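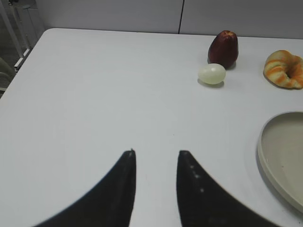 White table against the gray wall panels, Osum.

Osum floor safety walk-through, with my comments
Walked by: Ona Ķēniņš
Date: March 6, 2023
Passed along to: Sarmīte Grigaitė

Key: OK means leave it alone. FIX means somebody has to do something. WATCH means I didn't love it but I'm not going to make a fuss yet.

Same sheet as February, same order, starting at the front door and finishing at the kitchenette. I wrote the comments as I went, so please forgive the rambling (and the coffee ring on the paper copy).

WAYS IN AND OUT

Front door opens fully and closes by itself: OK
Comment: The closer was adjusted after the last walk and it's so much better! It used to come back at you like it had a grudge.

Back door opens without a key from the inside: OK
Comment: Tried it twice. Stiff at first, then fine. A little graphite in the latch wouldn't hurt.

Route to the back door is clear: FIX
Comment: Flattened boxes again. I moved them to the recycling cage myself, but I've done that two walks in a row now and I'd like it to stop being my hobby. Sarmīte, can we put a sign up on that stretch of wall? A big one. I'm marking it FIX even though it was clear when I left.

Exit signs lit: OK

Emergency lights come on with the test button: WATCH
Comment: All of them came on, but the one over the stairs took a moment to think about it. The battery may be getting tired. I've asked Stasteck to look at it when they come for the extinguishers.

FIRE STUFF

Extinguishers on their brackets, pins in, tags readable: OK
Comment: All 4 are where the floor plan says they are. The tag in the copy room has faded but you can still make it out if you hold it up to the light.

Needles in the green: OK

Smoke alarms tested: OK
Comment: Apologies to everyone who was on a call. I did send a message first! I'll send it earlier next time, and maybe to the right channel.

Nothing stored against the electric panel: FIX
Comment: A rolled-up rug. I have no idea. It needs to go somewhere else by the end of the week, and if you know whose it is, please tell them kindly.

TABLES AND CHAIRS

Tables don't rock or sag: OK
Comment: I lean on every corner with both hands, then I bend down and look underneath. The long Nustetti table by the printers used to wobble and now doesn't, so whoever tightened the feet, thank you. I'd still like us to go around with the hex key again in the spring, because those bolts seem to work themselves loose when people drag tables instead of lifting them. Please lift. Get a friend on the other end.

Corners and edges smooth, no splinters or lifted edging: WATCH
Comment: I run a dry cloth along every edge and if it snags, I stop and look. It snagged in one place, on the reception counter, down low where bags bump it. A dab of glue and a clamp overnight should do it.

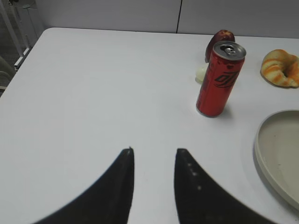 Rounded corners are still my favorite thing to have in a room where people squeeze past with bags and laptops, and when we replace the old square desks in the quiet room I hope we go that way. I have a bruise on my hip from one of them that's been through every color there is. That's a wish, though, so it doesn't get a FIX.

Chairs sound, casters turning, backs tight: FIX
Comment: One chair in the quiet room leans to the left when you sit back. I put tape across the seat and turned it to face the wall like it was in trouble. Rätsep has the spare parts list, and I'll call them if Sarmīte hasn't already.

Chairs pushed in and out of walkways: WATCH
Comment: You know who you are.

WALLS AND PARTITIONS

Panels steady when pushed at shoulder height: OK
Comment: I push with a flat hand, no heroics. What I'm looking for is any give at the joints, and any place where one panel has crept forward of its neighbor. You can feel that with a fingertip long before you can see it.

Nothing heavy hung from a partition: FIX
Comment: The coat hooks by the meeting room have turned into a storage system. Our own house rule is up to 13 pounds for a whole row of hooks, and there was a backpack on there that I could hardly lift. Coats only, please — bags go in the lockers.

Sockets and covers on the walls tight, no cracks: OK

FLOOR AND CORDS

No cords across a walkway: WATCH
Comment: One laptop charger stretched over to the window seats. Its owner moved it right away and was very nice about it. If people want to sit there (and of course they do, it's the good light), then we need a floor outlet or a flat cord cover. I've added it to the wish list again.

No power strip plugged into another power strip: OK
Comment: First time ever! I nearly took a picture.

Carpet tiles flat: FIX
Comment: The corner of one has curled up near the stairs. I pressed it down with my foot and it came straight back up. Double-sided tape for now, new tile after that.

Wet floor sign available and easy to find: OK
Comment: In the closet, on the left, behind the mop. I'd like it in front of the mop.

KITCHENETTE

Kettle and toaster cords in good shape: OK

Crumb tray emptied: FIX, then OK
Comment: I emptied it. I won't describe it.

First aid box stocked and in date: WATCH
Comment: Low on the medium bandages, as always, and the burn gel runs out this summer. Everything else is good. The little notebook for writing down what you used is still blank, which would be wonderful news if the bandages weren't disappearing. Please write it down, even if it's just a paper cut.

Sharp knives in the block or the drawer, none in the sink: OK

LEFT OVER FROM FEBRUARY

Loose stair nosing: done.
Missing bulb in the coat area: done.
Shelf brackets in the supply closet: not done. Sarmīte has the brackets, I have the drill, so we just have to be in the building together.

The paper copy is in the blue binder behind reception. If you find something I missed, write it on the back page with your name, or come and find me. I'm usually near the printers.

Ona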